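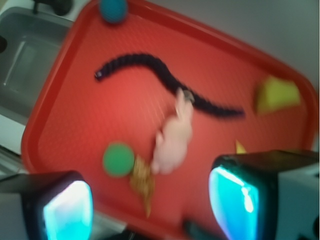 Informe del proyecto de grupo: escritura y lectura pública de un relato de humor

Asignatura: Taller de narrativa breve
Entregado el 25 de abril de 2025

1. Punto de partida

El encargo consistía en escribir entre todos un relato cómico de un máximo de 3000 palabras, leerlo en voz alta ante público y corregirlo según lo que pasara en la lectura. El profesor pidió que no hubiera parodias de películas ni de series conocidas. Teníamos que inventar el lugar, los personajes y el tipo de chiste.

El grupo lo formamos 4 alumnos. Escogimos como escenario Homville, un pueblo donde el ayuntamiento cobra una tasa por cada frase dicha en la vía pública. La idea venía de un ejercicio de clase sobre normas absurdas aplicadas con seriedad. El protagonista es Durner, inspector de frases, y su antagonista es Mellor, una viuda que habla mucho y no paga nunca. Jitusach es el nombre de la máquina que cuenta las palabras y que casi siempre se equivoca a favor del ayuntamiento.

2. Lecturas previas

Antes de escribir leímos seis relatos de humor de la antología del curso. Los que más usamos fueron dos de Dennis Kershaw, por la forma en que el narrador cuenta cosas disparatadas como si rellenara un impreso. De Roy Bloxham leímos «El primo del notario». Nos interesaba la repetición: una misma palabra vuelve cada pocas líneas y va cambiando de sentido. En nuestro caso esa palabra iba a ser «recibo».

Hicimos una tabla con los recursos de cada relato (exageración, repetición, malentendido, final brusco). La tabla está en el anexo A y no se repite aquí.

3. Primera redacción

Nos repartimos el texto por escenas. Cada uno escribió la suya en casa y la trajo a la sesión siguiente. Al juntarlas salieron 3732 palabras, por encima del límite, y con problemas de continuidad: Mellor era viuda en la primera escena y tenía marido en la tercera, y Durner cambiaba de edad dos veces.

También había diferencias de tono. Dos escenas eran casi todo diálogo y las otras dos casi no tenían.
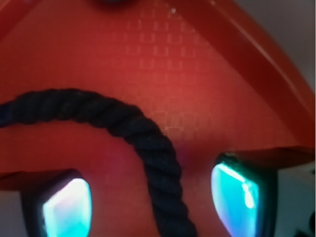 Decidimos que una sola persona reescribiera todos los diálogos para que cada personaje hablara siempre igual. Durner quedó con frases muy cortas porque las paga de su bolsillo. Mellor no usa puntos: encadena todo con «y», de modo que legalmente solo ha dicho una frase en todo el relato. Este chiste no estaba en el plan y salió en la revisión. Después de ese cambio el texto se quedó en 3485 palabras.

4. Recorte

Para bajar al límite quitamos la escena del mercado entera, que gustaba a sus autores pero no hacía avanzar nada. También quitamos dos personajes, el sobrino de Mellor y el alcalde. El alcalde se menciona, pero ya no aparece.

El final fue lo que más discutimos. En la primera versión la máquina explotaba, y a tres de nosotros nos parecía un cierre fácil. Probamos otro en el que Durner se queda mudo por ahorro y Mellor habla por los dos.
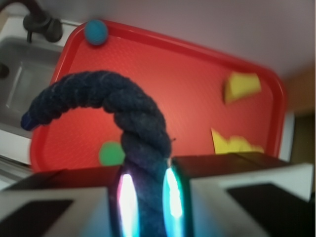 La estructura definitiva tiene dos líneas: la deuda de Durner y el discurso de Mellor. En la versión anterior iban en capítulos separados y el lector se olvidaba de una mientras leía la otra. Ahora se alternan en cada página. Para explicarlo en la exposición oral hablamos de una cuerda como la azul oscuro de la foto: a lo largo va bien retorcida y en la punta se deshilacha. El relato hace lo mismo, con las dos líneas apretadas hasta la última página y un final que las suelta. Mantuvimos ese final aunque el profesor avisó de que podía parecer inacabado.

5. Lectura pública

Leímos el relato en el aula, delante de la otra sección. Una persona leía y otra marcaba en el margen del texto los sitios donde había risas. La mayor parte estaban en los diálogos de Mellor. La palabra «recibo» funcionó a partir de la cuarta vez, y antes no se rio nadie. La descripción inicial del pueblo se hizo larga y dos compañeros lo dijeron en el turno de comentarios.

El final dividió al público. Hubo un silencio antes del aplauso, y no sabemos si fue porque no se entendió que había terminado.

6. Cambios posteriores y trabajo pendiente

Acortamos la descripción de Homville a un párrafo y adelantamos el primer error de Jitusach. Falta revisar la puntuación de los monólogos, que es difícil de leer en voz alta sin pausas. En julio queremos presentar el texto a la revista de la facultad, si admiten relatos firmados en grupo.

Anexo A: tabla de recursos
Anexo B: texto con las marcas de la lectura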